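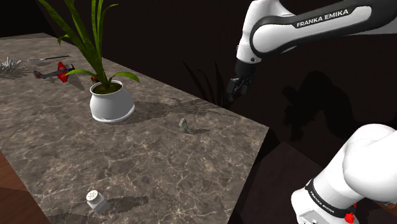

*Words by the Prinden staff desk | Software | 2021-01-27*

The plant is the hard part. Ask the planning team at Colcombe which object on the marble table gives them the most trouble and they all go straight to it, past the toy airplane and the salt shaker. A salt shaker is close to a cylinder, and a planner loves a cylinder. Long, thin leaves that arch out over the table are a different matter, and the way the Colcombe software deals with them is the reason I spent most of a week looking at simulated houseplants.

The program is called Drodimine. It's a motion planner with a simulator attached, and its job is easy to say: given a robot arm, a table and a bunch of stuff, find a path for the gripper that gets where it's going and hits nothing. People have been writing planners like this for decades. What got me excited is how Drodimine decides what "nothing" means.

Most planners wrap each object in a simple shape and stay out of it. Wrap a plant that way and you get a huge invisible drum in the middle of your table, most of it air. The arm swings wide, or gives up and reports that no path exists, when you can plainly see a gap you could put your hand through. Drodimine starts with the drum too (it's fast, and fast is good) but if the drum blocks the way, it splits it. Then it splits the pieces that still matter and leaves the rest alone. Watching this in the debug view is a delight! The big lump melts into a rough little tree of boxes, fine on the side where the arm wants to pass and chunky everywhere else.

The team builds its test tables by script. Each batch is 1000 tables, with the objects, the light and the tabletop material shuffled every time, and the same arm - a Franka Emika in the setup I saw - has to work its way through all of them. Marble is a favorite for the vision side of things. Those pale veins can look a lot like edges, and so can shadows, and the leaves throw plenty of both light and dark across the stone. An early version of the perception code kept finding an extra object in the plant's shadow, and the planner would politely steer around it.

In September the team ran the old method and the new one on the same batch. The old one gave up on 104 tables. The new one gave up on 3. All three had a leaf hanging right over the target, and I'm not sure I'd have reached in there either.

There's a cost, of course. Splitting takes time, and on a crowded table you can feel the pause before the arm moves. The next piece of work, a cache named Igwe, should help by keeping the boxes from one plan to the next and only redoing the ones near something that moved. It was half finished when I visited, and it had a lovely bug where it remembered a plant that had been deleted.

I asked to try a table myself. You pick a target by clicking, and I clicked just behind the pot. The pause came, the boxes split, and a thin green line curled through the leaves and down to the stone.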